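Notes for the Grelilby talk, July 2023. Keep it loose, don't read it out!

## Opening

Hi everybody, thanks for coming. I'm going to talk about support acts, and why I think you should get to the venue when the doors open (yes, even when it's raining and the pub next door looks so warm).

Ask for a show of hands: who missed the opener at the last gig they went to? Wait for the guilty laughs. Put my own hand up too.

## The Istonis story

I went to see Dambrauskienė at Trorkura in January, a room that holds 233 people, and when I walked in there were 68 of us. I'd never heard of the opening band, Istonis. They got five songs. The first one was a mess, the guitar was way too loud and you couldn't hear a word Sarmīte Grigaitė was singing. Then somebody fixed the sound, and song two was so good I stopped looking for my friends!

(Slow down here. Let them have the bit about the quiet verse, and the whole room shutting up for it.)
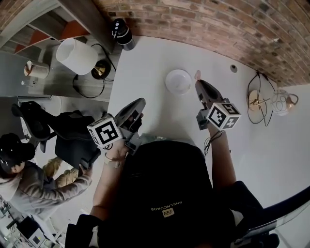
*Black top, black chair, a gripper in each hand.*

By song five the floor had filled up, and people were asking each other who this was. I bought the tape on the way out and I don't even own a tape player. I had to borrow one from my brother, and he still wants it back.

## What an opener has to deal with

Okay, the practical part. I talked to Indrek Luik, the drummer, for this. Mention:

- Soundcheck comes last, and if the headliner runs over, it's nine minutes or nothing
- His drums go in front of the other drums, so he's nearly sitting on the singer
- Most of the lights are being saved for later
- They play to people's backs, because the bar is at the rear

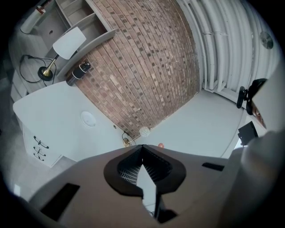

He told me the backs don't bother him much. It's the talking that gets him, mainly in the slow songs. I felt bad, I'm a talker. Play the clip from the slow one now, 68 seconds, and check the volume first because last time it nearly took my head off.

## If there's time

The Rasmus Jankauskaitė solo set, where the string broke and he finished the song on four. Skip it if we started late.

## Wrapping up

Look up the opener before your next show, one song is plenty. Go early, stand near the front, buy something small if you liked it. Then questions, and Laimutė has the mic for the back rows.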